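Urow bolt assortment, 3 months on

I bought the Urow box in August to fix a wobbly bed frame and a garden gate. It cost $20 at the hardware store in Salinas. The threads are clean and nuts spin on by hand. The lid is the weak part – one latch snapped within 2 weeks, and the labels inside peel off. My older Ument box has a better lid but fewer long bolts. The gate has held up fine. I would buy it again, but keep the bolts in jars.

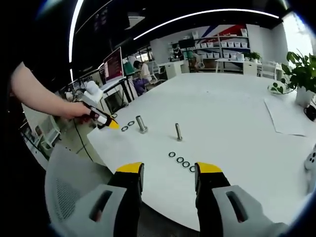 Two bolts standing on their heads, with six washers.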